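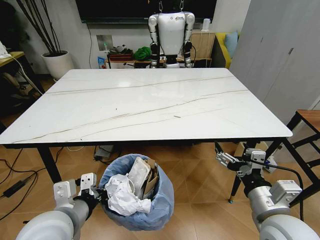
Clearing up at the Bislow room: a bin at the table's edge, a few specks still on the top.

About Janico

Janico tests household and shop-floor robots on ordinary chores and reports how they go. We are a small independent outfit and we don't build or sell robots. Makers, aged care providers and small manufacturers come to us when they want to know whether a machine can do a job in a place that wasn't built for it.

Can machines do the chores yet?

Some of them, some of the time. A robot that wipes a table well in the morning can miss the same crumbs after lunch when the light has moved. Rubbish is harder than most people expect. Paper squashes, cardboard springs back, and a thin bin liner slips off the rim when it's pulled from one side. Tying the bag and putting in a new one is still a job we mark as "needs a person" for nearly every machine we see.

Folding towels has come a long way. Fitted sheets haven't. On the shop floor, moving cartons of one size is close to routine, and sorting a mixed tub of offcuts is slow.

How we work

Our chore list has 55 tasks, 40 from the home and the rest from small workshops. Each is written the way you'd explain it to a new cleaner or a casual on their first shift. We set the room up, give the instruction and leave the machine to it. An attempt can run for up to 3 minutes on the short tasks. If someone has to step in, the attempt is marked as assisted, even when the help was only a nudge to the bin.

We score the finished job and the state of everything near it. A clean table with a chair knocked over is not a pass. Crumbs pushed onto the floor count against the result too.

So far we have logged 3,434 attempts. Failed ones stay in the record.

Where we are

The Bislow room is furnished for home chores, with a sofa, cabinets, a wardrobe and a television on the wall. Shop-floor work is done at Sorensen, our second site, which has benches, racking and a roller door that lets in plenty of dust. The Brukis sheet, our plain-language scoring form, is used at both and is free to anyone who asks for it.

Working with us

Tests are booked by the week. We'll need the machine's weight, its reach and its charging requirements before you arrive. Clients get the full results, including video of every attempt, and may publish them as long as the failures are left in.

We're closed to bookings in September while the task list is revised. Suggestions for new chores are welcome at any time through the contact page.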